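Mevard Reusable Theatre Drape, Green

Product code: MV 633
Sold in packs of 10
Supplied by Bosman Linen and Theatre Textiles, Grurnstead

The Mevard is a woven, reusable drape for minor procedures, instrument trolleys and teaching rooms. It is made for clinics that have their own laundry or a contract with one, and for veterinary practices that want to cut down on paper drapes. It is supplied clean but not sterile, and must be washed and sterilised before first use.

Fabric

The cloth is a close polyester weave with a carbon thread running through it to reduce static. It sheds very little lint. It is softer than the cotton drape it replaces (the old Clirnby range, still available in white while stocks last) and dries faster. The hem is double turned and lock stitched on all four sides. We do not use fusible tape in the hems, as it tends to go stiff after repeated pressing.

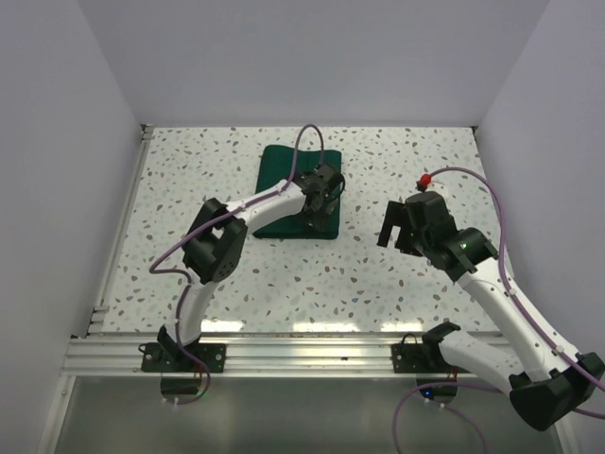 Folding makes more difference to the life of a drape than most buyers expect. A sharp crease put in the same place every time will weaken the cloth along that line, and we see this in returned stock more than any other fault. Fold loosely and vary the fold from one wash to the next. A dark green cloth folded down into a small rectangle, like this one, is easy to stack on a shelf, with the thicker edge facing the same way throughout the pile. Do not put heavy packs on top. Drapes that have been stored for a long time should be opened out and checked against the light before they go for sterilising.

Washing

Wash before first use, separately from towels and anything else that sheds. Use a low-foam detergent without optical brightener. Do not use fabric softener — it coats the fibres and the cloth stops repelling liquid. Chlorine bleach will fade the green and should be kept for the white Clirnby only. Rinse well. Tumble dry on a medium setting and take the drapes out promptly.

Each drape has a printed grid in one corner for marking off washes. Mark one square per cycle with a laundry pen. The grid has room for 7 rows, and when it is full the drape should be withdrawn from clinical use. Withdrawn drapes are still good for training rooms or for lining drawers.
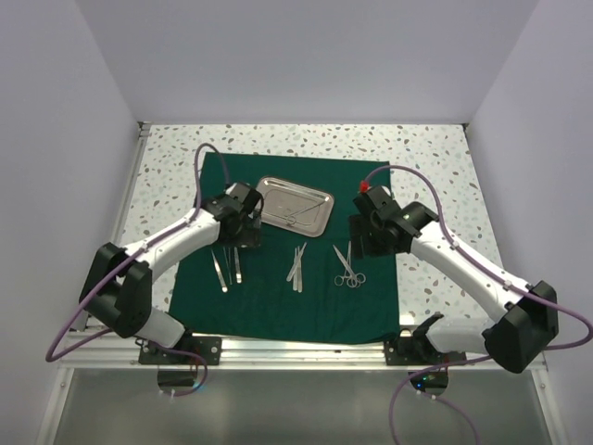
Mending

Small holes can be patched with the heat-sealed patches sold separately in packs of 400. Patch both sides. Do not stitch a repair, as needle holes let liquid through. Torn hems can be sent back to us for resewing at a fixed charge per drape.

Ordering

Orders received before noon leave Grurnstead the same day. Larger orders are packed by the carton and may take longer, particularly in March when many practices restock. Sample drapes are available to trade customers on request. We can also sew in name labels, but please send the wording with the order, not afterwards.

For laundry questions or contract prices, ask for Juwita Teoh in the textiles office.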